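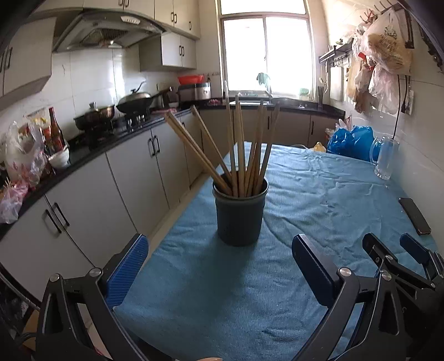

Drying time for unfinished wooden utensils, and whether oil helps
Kitchen materials and maintenance – 695 views

Baoshan Wei
Posted 16/12/2025

I am trying to settle on a routine for bare wood: spoons, spatulas, rice paddles, chopsticks. Nothing lacquered. My kitchen is narrow, the only window faces a wall, and relative humidity stays at 74 percent for most of the winter. Last month I found gray spotting on the lower ends of some spoons that had been stored upright.

Current procedure is a hand wash in warm water with ordinary dish soap, a wipe with a cotton towel, then straight into storage. I suspect the last step. End grain takes up water much faster than side grain, and anything stored handle down in a closed-bottom holder has its end grain sitting at the lowest point, where air movement is poorest.
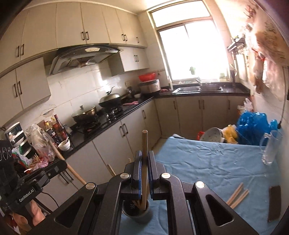
What I would like to know is how long a thin piece needs in open air before it can go into a closed-bottom holder, and whether a coat of mineral oil makes the interval shorter or longer. I have found both claims in print, neither with any measurements.

Holger Lunde

Oil slows water movement in both directions. A well-oiled spoon takes up less during a two-minute wash, so there is less to get rid of. If you leave the same spoon in the sink overnight, it ends up wet under the oil and dries slower than a bare one. I think that accounts for both of the claims you read.

For thin stock I would skip oil altogether. Lay the pieces flat on a wire rack overnight. The holder is for storage, after drying.

What is the species? Beech stains gray very easily. Maple less so.

Baoshan Wei

The spoons are beech. The chopsticks were sold as "natural wood" and I have no further information.

I own a small kitchen scale, so I can weigh things. Would weight loss be good enough as a measure of dryness? I don't have a moisture meter.

Ro-un Jeon

Weight is better than a pin meter for this. Pin meters are calibrated for boards, and on a piece as thin as a chopstick you are mostly reading the surface. Weigh everything together before washing, wash, towel off, weigh again, and then keep weighing until you get back to the first number. A single stick is too light for a kitchen scale to resolve, so do them as one batch.

I did this in March with a mixed lot of spoons. Starting weight was 347 g. On a rack with a small fan running they were back to it in 11 hours. Standing in a crock with no fan, they were still heavy the next evening and I stopped recording. Room temperature was normal, and I did not log humidity, so don't treat my times as transferable.

Holger Lunde

Useful, but you changed two variables. Rack plus fan against crock without fan tells you the combination works. It doesn't tell you which part did the work.

Ro-un Jeon

Agreed. I wanted dry spoons more than I wanted a paper. I would still bet on the fan.

Atif Usmani

I disagree with skipping the oil. I have used Clutberg board oil on beech for more than 11 years and have no gray spotting at all. Method: wash, dry for a full day, flood the surface, leave overnight, wipe, then let it stand another day. Repeat when water stops beading. The end grain gets a second coat every time.

For chopsticks I would use a hardwax such as Cidosum and only on the upper half. The tips go in food and wear quickly, and a partly worn film is worse than none. The upper ends are where fingers leave grease, so that is where a finish is worth having.

Holger Lunde

A finish with an edge halfway up a thin stick will give you a tide line. I have made that mistake on spoon handles. Finish the whole thing or leave the whole thing bare.

Atif Usmani

Not if you sand the transition with a fine grit before the second coat. But I accept it is more work than most people want on something that costs almost nothing to replace.

Baoshan Wei

I have a first result. Rack and crock, no fan for either, same room, beech spoons only, split into lots of near equal weight. The rack lot was back to its starting weight by the next morning. The crock lot took until late that afternoon. So position alone matters, and Ro-un's fan is still untested here.

I have moved all drying to the rack and use the holder only for pieces that have been out overnight. The existing spots did not sand out completely. A dilute vinegar wipe made no visible difference to the color.

Next question is the holder. I am considering drilling the base of a ceramic one, or setting a disk of plastic mesh in the bottom to lift the ends.
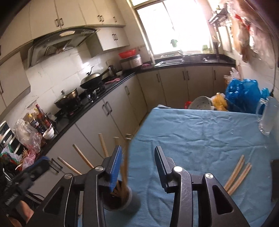
Kjell Forsberg

Mesh before drilling. Glazed ceramic needs a diamond bit, water and patience, and an unglazed hole edge will hold moisture where you least want it. Mesh can be lifted out and washed with everything else. Cut it slightly undersized so it doesn't wedge.

As for the gray spots, vinegar is the wrong acid if they are iron stain. Try oxalic acid on a scrap piece, with gloves, and rinse it very thoroughly. If there is no change after that, assume mildew and discard the spoon. I would not put oxalic acid on anything that goes back into food, so for me this is a diagnostic and nothing else.

Ro-un Jeon

If it is iron, where is it coming from? Does the rack have bare wire anywhere?

Baoshan Wei

The rack is coated, but the coating has chipped at two of the welds. The spots were there before I bought it, though. The old crock had a steel insert, now thrown out. I will try the mesh first and weigh another lot with the fan on.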